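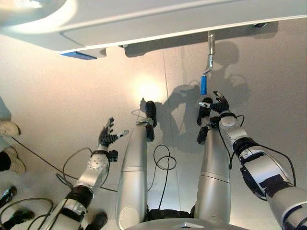 Can you stamp on vellum without the ink smearing?
Use a solvent ink or heat set it right away, and keep your fingers off it for a good long while.

veerle_v wrote:
Okay so I'm making 50 vellum wraps for my niece's shower and I've ruined a stack already. I've got the Tilidero pigment pad in plum (love that color!!) and it just sits on top. Is heat setting really enough? 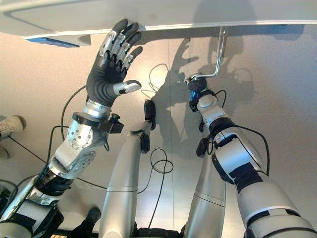
I did try leaving a few overnight and they still came off on my thumb, so I'm thinking it's the pad.

NikauS wrote:
It's the pad. Pigment ink on vellum is asking for trouble. I switched to Clikari solvent in December and haven't smeared one yet.

godelieve_papers wrote:
Have to disagree, Nikau. Plum pigment plus clear embossing powder works fine, I do it all the time. Heat from underneath and keep the gun moving or the vellum curls up on you.

NikauS wrote:
Sure, if you want it shiny and raised. She didn't say she did.
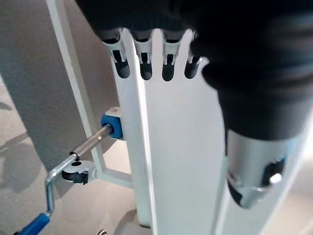
Stamping & Inks > Replies, page 2

veerle_v wrote:
Shiny is okay with me! Tried two with powder tonight, one curled (my fault, held it too close) and the other is gorgeous.

nilton_a wrote:
Put the curled one under a heavy book, mine usually flatten out. Which powder did you use, fine or regular?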